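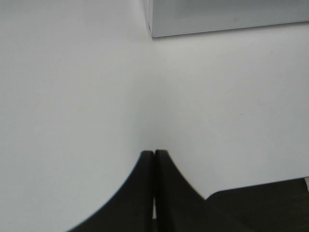 Figure 1. White box on the white work surface.

Search reports Enter keyword Go

Bostum Student Project Report: Placement of Equipment on a Shared Table

The project studied how a single piece of equipment should be placed on a shared table so that the remaining surface stays usable. The Jerari study room was selected for the work. A budget of 60 dollars was approved in June, and the table was wiped before each session.

Placement was recorded with the perforated face turned toward the open side of the table.
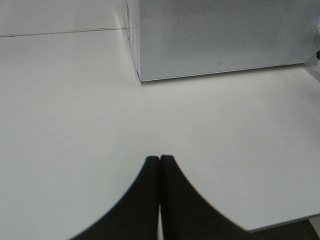
Findings

White on white proved difficult to judge by eye. The lower edge of the box, with its thin line of shading, was the most dependable reference. The students recommend 2 strips of colored tape on the table for future sessions. 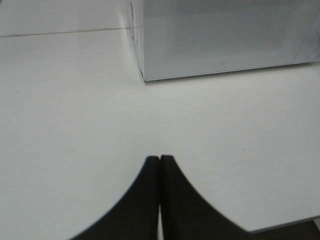 Mohammed-Awal Adjei commented on the draft that tape leaves residue and that a printed mat would serve better. He also asked that the perforations be kept clear of papers. Both points will be taken up in the next report.

Last updated: June

Contact the Project Office | Copyright Bostum | Back to top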